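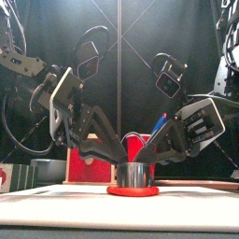
Fixed camera, bimanual cell, both arms at the cup on the coaster.

Ticket: Right arm stops short or drifts during two-handed cup approach
Component: motion / bimanual coordinator
Project: Tulatside
Status: Resolved, follow-up open
Severity: 2
Opened: 25th October

Summary

When both arms are commanded to the metal cup in coordinated mode, the right arm intermittently holds its last setpoint for a short time and then catches up at a higher velocity than planned. The left arm is not affected. The fault occurs only in the final approach, with both grippers close to the object. Free-space moves across the same board do not trigger it.

Environment

Two arms, one gripper and one wrist camera each. One fixed scene camera. Planner is Wokuven, current release branch. Arm drivers are the Huttunen package with our local patches for the gripper. Control loop at 100 Hz. Object poses come from the fixed camera until the pregrasp point, after which the wrist cameras are allowed to refine them.

Steps to reproduce

Place the metal cup on the red coaster, near the front center of the white board. Leave the red plastic cup directly behind it. Home both arms. Start the coordinator with wrist refinement enabled. Send approach_pair with the metal cup as target and symmetric offsets at the rim. Watch the right arm setpoint age in the coordinator trace.

Expected: both grippers reach their pregrasp poses in the same cycle.

Observed: right arm setpoint age climbs, the coordinator logs a stale warning, and the next valid setpoint is far enough away that the velocity limiter engages.

Log extract, right arm

coord: pair goal accepted, target=cup_metal
coord: phase PREGRASP -> APPROACH
refine_l: pose accepted
refine_r: pose rejected, residual over threshold
refine_r: pose rejected, residual over threshold
coord: right setpoint stale, holding
refine_r: pose accepted, jump flagged
limiter_r: velocity clamp active
coord: phase APPROACH, pair out of sync

Log entries

Entry. First suspicion was the driver. Ran the Huttunen loopback test on the right arm with no planner attached. No missed cycles. Swapped the network ports of the two arms and repeated the coordinated approach. Fault stayed with the right arm. Driver and network ruled out.

Entry. Checked for CPU contention. Moved both refinement nodes to isolated cores. No change. Reverted.

Entry. Disabled wrist refinement on both sides. Fault gone. Enabled it on the left only, still gone. Enabled it on the right only, fault back. The problem is in refine_r or in what it is being fed.

Entry. Checked the right hand-eye calibration against the stored file. Values match. Recalibrated anyway. New result is within the usual spread. Fault persists with either file.

Entry. Dumped the fitted contours from refine_r. In the rejected poses the fit had latched partly onto the red plastic cup. It is taller and wider than the metal one, and from the right wrist camera the two outlines merge for part of the approach. The polished side of the metal cup does not help: the vertical bands of light and dark in the reflection give strong edges parallel to the real ones, and the fitter scores them almost as well as the silhouette.

Entry. Moved the red cup well away from the target and reran. No rejected poses. Put it back, and the rejections returned. Also tried a matte cup in place of the metal one with the red cup left behind it. Rejections dropped but did not stop. Both causes contribute, with the occluded background the larger of the two.

Entry. Separate question: why a rejected pose should stall the arm at all. The coordinator ought to fall back to the fixed camera pose. Read through the Wokuven adapter. The fallback is conditional on the refinement topic being silent. A rejection still publishes a message with valid=false, which resets the silence timer. The adapter then discards the message and has nothing to send. This is the actual defect. The left arm has the same code and has simply not been getting rejections.

Entry. Confirmed on the left by forcing valid=false from a stub. Left arm held, then jumped, with the same trace shape as the right.

Root cause

The adapter treated a rejected refinement as proof of a live source and suppressed the fallback. Bad contour fits on the right wrist camera exposed it.

Fix

Adapter: silence timer is now reset only by messages with valid=true. After 3 consecutive cycles without a valid refinement, the arm falls back to the fixed camera pose, blended in.

Coordinator: if either arm is on fallback, both arms drop to the slower approach profile. Previously the pair kept the fast profile, and the healthy arm ran ahead.

refine_r and refine_l: fitter is now seeded with a mask from the fixed camera, eroded on the side facing any neighboring object. Interior edges on objects tagged reflective are down-weighted. The tag is set by hand in the object file.

Verification

Reran the reproduction steps on the Murncombe test branch with the red cup in its original position. No stale warnings, limiter not engaged, both arms in sync through APPROACH. Repeated with the stub forcing rejections on each side in turn. Fallback engaged as designed and the pair slowed together.

Not verified: transparent objects, and targets where the fixed camera view is blocked by the grippers. With the fingertips near the rim on both sides, the mask gets thin late in the approach, and the seed is frozen from the last good cycle. This is acceptable for a stationary target. It will be wrong if the cup is nudged.

Follow-up

Add a regression test for valid=false on both arms. Report refinement state in the operator panel. Decide whether the seed mask should expire. Old recordings from April show the same trace shape and should be relabeled before anyone uses them for timing comparisons.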